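Open day at the Brollach building, Nunen Street
Posted December 30, 2021

I have been looking for a workspace to share with two other people since the spring, and the Brollach building holds an open day twice a year. I went to the winter one. These are my notes, mostly on the large room on the second floor, which was the one I went to see.

Getting there was easy. The 16 bus stops across the street from the main door. There is a sign-in sheet at the front desk and a stack of floor plans on a chair next to it. The plan I picked up was an old one and showed a wall on the second floor that has been taken down. I didn't find that out until I got upstairs, so for a while I was looking for a room that no longer exists.

The first floor is let to Karunaratne, a picture framing business, and they had their door open with samples out. I stopped for a few minutes. The smell of sawdust stays on the ground floor, which I had wondered about.

The stairs are wide and the handrail is solid. There is an elevator at the back that takes up to 800 pounds. I rode it down at the end and it is slow.

The big room is bright. Walls and ceiling are white, the beams have been left exposed, and the light comes from long fluorescent fixtures overhead. I have worked in rooms with one fixture for every four desks and this is a clear improvement. People were already at work when I came in, some on their feet and some in black mesh office chairs, and the noise level was fine for an open room. Boxes and bins are kept along the wall, so the middle stays clear to walk through.
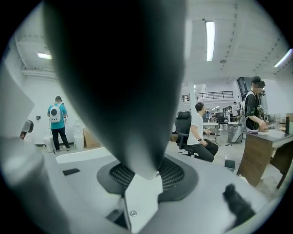 Can you rent part of the room?

The smallest share is a quarter of the floor, at 300 dollars a month with heat included. Electricity is metered and split between whoever is in there. A lease runs for a year, and the next ones start in February.

I tried one of the chairs. It was comfortable enough, and the casters roll well on the floor, which is gray and polished with a light veining like stone. I don't know what the material is. It looks good and it reflects the lights. I would want a mat under a desk, partly for the sound of chairs going back and forth and partly so as not to mark it.

Outlets are where I have questions. They are on the walls, as you would expect in an older building, and the desks are not all near the walls. That means power strips and cords across the floor. If we moved in I would get cord covers the same week. The woman from the building office said tenants may run their own floor channels as long as they can be lifted out again.

The other thing on my list was the sink. We do small-batch paper dyeing, and a place with only a bathroom tap down the hall is no use to us. I had a cardboard cutout of our largest tray in my bag and used it all day, here and at the two places I saw last month. The basin I looked at is a white rectangular one with a glossy inside and a small round silver drain. The faucet is black with a tall, thin spout that arches forward over the drain. Short black knobs sit along the back rim on the left, and there is a taller handle by itself on the right. I like a high spout for our kind of work because you can get a bucket under it. I also like a rim you can set a brush on. 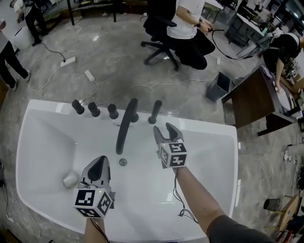
My one doubt is color. Dye stains a white basin if it sits, and I would not want to hand one back pink at the end of a lease. I asked which cleaner they recommend and was told Dritosell, the powder, used with a soft cloth. We have used it on trays at home and it takes off everything except the darkest blue. A plastic tub set inside the basin would do for that one.

The tray fits, by the way, with room for a hand on either side. At both of the other places it had to go in at an angle.

I went up to the third floor as well. It is storage, divided into wire cages with padlocks. Cage 93 is the only one free and it is at the far end, past the water tank. It would hold our paper stock, though I would want to see it after a week of rain before putting anything on the bottom shelf.

Coffee and rolls were set out by the front desk when I came back down. I asked for a current floor plan and was told one would be sent by email. It came the next morning, with the wall gone. I have marked our four tables on it in pencil and passed it on to the others, and we have asked for a second visit in the evening to see what the street is like after dark.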